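5/25/21
By Folasade Adebisi

Allotment society minutes, typed up from my scribbles, so shout if I've got you down wrong! We had 20 in the hall and started 15 minutes late (my fault, I had the key).

First up was water. The Mavau Lane tap is still dripping and Bekitz want £111 to replace it. I thought that was steep, but we voted yes – only 2 against.
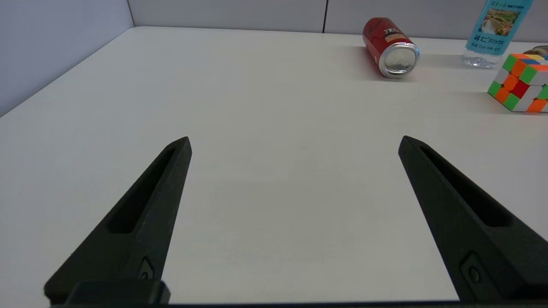 Then the waiting list, which went on a bit. We agreed to split the big plot by the Ladoren Road gate into halves and offer both before September.

Bonfires came up again. No change to the rules, so evenings only please. 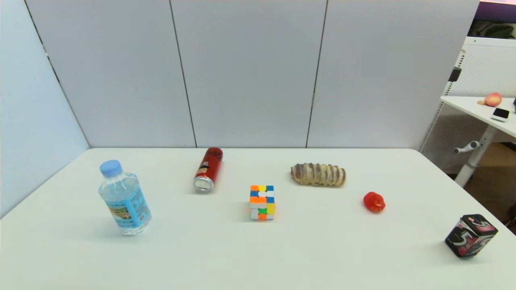
The seed order goes to Chareonsuk next week – get your slips to me, and do write your plot number on them this time.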